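Lakport's Parts Swap Is Back, and the Big Gray Bin Is Nearly Bare

March 14, 2022

If you came by the Lakport parts swap hoping to dig through a mountain of odds and ends this weekend, I have some news for you — you're going to be digging through a molehill. I stopped in right after the doors opened, coffee in hand, and people were already walking out with full bags and big grins.

For anyone new to the swap, it works like this. You bring in the small stuff that piles up at home or in the shop, you drop it off at the front counter, and it gets sorted and put out for other people to take. There's no charge and no one checks how much you're taking (though please, leave a little for the rest of us!). The swap shares a building with the Velport repair shop on the east side of town, so it always smells a bit like machine oil and somebody's lunch.

The last one was three months ago, and I guess everybody spent the winter fixing things. I've been going since the swap was two folding tables and a coffee can, and I don't remember it ever moving this fast. The line went out past the bike rack. I heard one couple had driven 80 miles to get here, which seems like a lot for a handful of spare parts, but I've gone farther for a used lawn mower, so who am I to talk.

I asked at the counter what people are after this year. Mostly small replacement bits, I was told, the kind you can't buy singly and end up ordering a whole bag of. I had my own list, written on the back of a Shojaei hardware receipt, with 12 things on it. I found three. One of them was the foot for my old Ernix desk fan, a thing I have been looking for so long that I'd started propping the fan up on a paperback.

The sorted trays along the front wall get picked over first, and then everyone ends up at the bin. I love the bin. It's where the things nobody could sort go, and you have to lean in and really look. It's a big old thing with sloping sides, and the metal floor has been scuffed dull by all that scraping around. 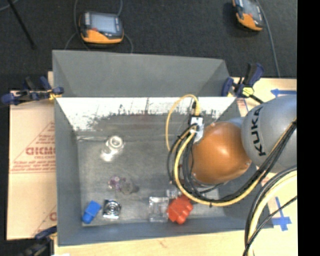

The big gray bin at the Lakport parts swap, with small items scattered across the bottom.

So the organizers need donations, and they need them before the next swap in April. Anything small and clean is welcome. Put like with like in a bag if you can, and write on the bag what it came off of, even if you're only guessing. They can't take batteries, paint or anything with glass in it, and they'd like you to stop leaving boxes outside the door overnight.

Drop-offs go to the front counter during regular shop hours. I've got a kitchen drawer I haven't been able to close since before Christmas, and I'm bringing the whole thing over.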